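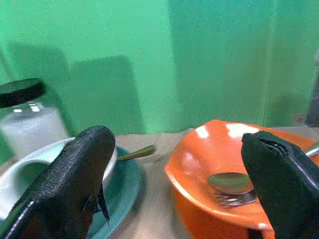
Halima Oyewole remembers asking, on her first visit to the Kodau workshop, whether the robot ever gets tired of doing the dishes. It does not get tired, but it does need a great deal of practice, and young visitors may watch that practice at the Madus open day in June.

What will I see?

A robot arm works at a table with bowls and tableware on it. At the end of the arm is a gripper with two fingers. The fingers close to hold an object and open to let it go.

Why are spoons and forks difficult?

A spoon is thin and may lie against the side of a bowl. A person feels when it starts to slip. The robot must be taught how far to reach and how firmly to squeeze. At Kodau, one task may be repeated over 500 times before it is shown to visitors.

How does the robot see?

A small camera rides near the gripper and moves wherever the arm moves. The fingers are often in its view, so the robot can compare their position with the object it wants to pick up.

Visiting rules

Each demonstration lasts 28 minutes and begins at 2 p.m. Children must be at least five years old and must stay with an adult. Please remain behind the yellow line while the arm is moving. Gus Pruitt will take questions after the demonstration.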